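Simulated Tabletop Trials: Rules FAQ

These rules apply to all simulated tabletop tasks submitted to Skivside.

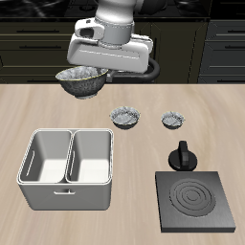
They cover scene set-up, grasping and scoring. Hardware cells follow the Derura rules.

May I change the object layout?
Only through the seed file. Hand-edited positions void the run.

How many episodes are required?
80 per task, of which 25 use unseen seeds. Report both rates.

When does a lift count?
The object must clear its support and stay held for 30 consecutive steps. Contact with the gripper housing alone is not a grasp.

Are collisions penalised?
Contact with fixed furniture ends the episode. Light contact with loose objects is logged — it is not scored.

Can I discard a failed episode?
No. Simulator crashes may be rerun once, with the log attached.

Who rules on disputes?
Iresha Herath. Send the seed and the full trace.

Related
Uronico log format
Naming of tasks and seeds
Derura rules for hardware cells

Last updated: October
Contact: Skivside rules desk | Back to top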